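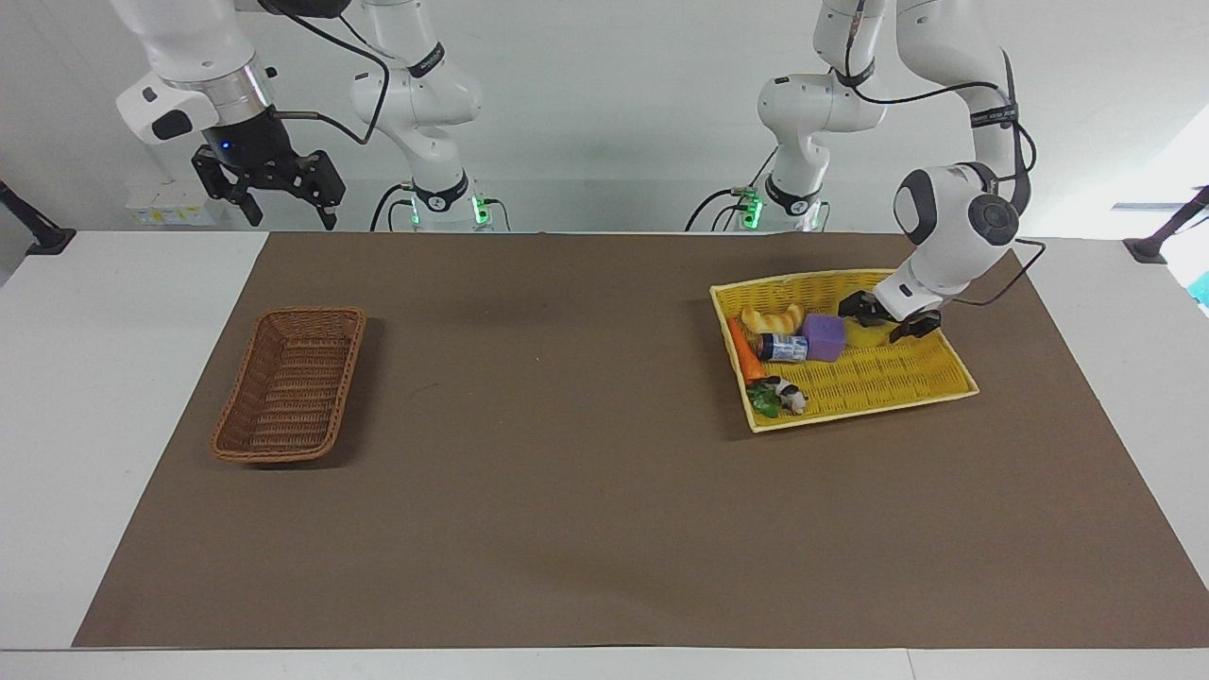

*Fig. 8. Two white robot arms over a brown paper mat, one reaching down into a basket.*

## Setting up a player biography page

By now you should have Jero installed and your club's colours chosen, so we can get on to the part most people bought it for, the biography pages. These are the pages supporters read on the bus to an away game, and the ones grandparents print out, so do take your time over them. A first page usually takes a whole evening if you keep stopping to look through old team photos (we always do!), and they get much quicker after that.

The sample player all through this section is Conall Hennessy, a guard who joined Flirside as a junior and later moved to Galanis. His page comes with your copy of Jero, and you can open it whenever you'd like to see how something ought to look when it's finished.

### Creating the page

1. Open the **People** menu and choose **New biography**.
2. Type the player's name exactly as it should appear in the heading. Nicknames go in the box underneath, and Jero will put the quotation marks in for you.
3. Pick a role. If the person has been both a player and a coach, choose the one they do now and tick **Show earlier roles**.
4. Add the birthplace and the clubs, oldest first. You can drag them about afterwards if you get the order muddled.
5. Enter the career figures. Conall's page has 291 games under **Appearances**, with the Flirside and Galanis seasons added together.
6. Press **Save as draft**.

**Note:** A draft can only be seen by people with an editor's login. It won't turn up in the club search, even for somebody who types in the full name.

### Family and private life

Readers are fond of this part, and a few warm lines about where somebody grew up or how they met their husband or wife can make a page feel like a real person lives in it. Please go gently, though.

1. Open the draft and choose **Add section**, then **Family**.
2. Write up to 686 characters. The counter beneath the box turns orange when you're getting close.
3. For each relative you name, fill in **Agreed by** with the name of whoever gave you permission.
4. Leave **Show children's names** switched off unless a parent has asked you in writing to turn it on.

**Caution:** Removing a name from the Family section doesn't remove it from pages that have already been shared. Go to **Shared copies** and press **Withdraw** as well.

### Publishing

1. Choose **Preview** and read the page through from top to bottom, aloud if there's nobody about to mind.
2. Check the dates against your club records. Old match programmes are lovely things, but they do get birthdays wrong.
3. Press **Publish**. The page normally appears within 3 minutes.

If the page still isn't there after that, sign out and back in again before you try anything cleverer. Clubs using the Ikell website link will also need to press **Refresh roster** on the Ikell side, and this has to be done for every new person, though not for later corrections to a page.

*Section last revised 10 March 2021. Match reports and season tables are covered in the next section.*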